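Losdale Residence Hall: Common Lounge Safety Inspection
Form completed by the Facilities Office, July

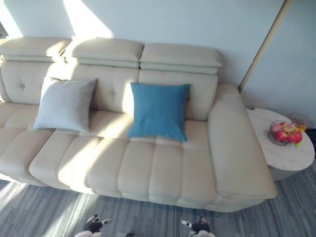 The lounge is inspected every 90 days. Items marked "Action" must be closed before the next inspection. Comments are entered by the inspector at the time of the visit.

1. Exit door opens fully from inside without a key. Satisfactory.
Comment: Closer adjusted at the previous visit. Door now latches.

2. Exit route clear to a width of 760 mm or more. Action.
Comment: Bicycle left against the corridor wall. Notice posted. Residents are reminded that corridors may not be used for storage.

3. Smoke detector sounds on test. Satisfactory.

4. Fire extinguisher in place, seal intact, tag current. Action.
Comment: Seal intact. Tag missing. Replacement requested from Strachan Fire Services.

5. Upholstered furniture carries a fire safety label and shows no exposed filling. Satisfactory.
Comment: Labels checked on the underside. Adjustable headrests lock in position.

6. Outlets and cords undamaged; no power strips linked together. Action.
Comment: Two strips linked behind the television. Disconnected during the visit.

7. Window opening limiters fitted and secure. Satisfactory.
Comment: One screw tightened, Nemen Street side.

8. Posted occupancy limit legible. Satisfactory.

Result: 3 items require action. Reinspection of these items only, Saturday, 10 a.m.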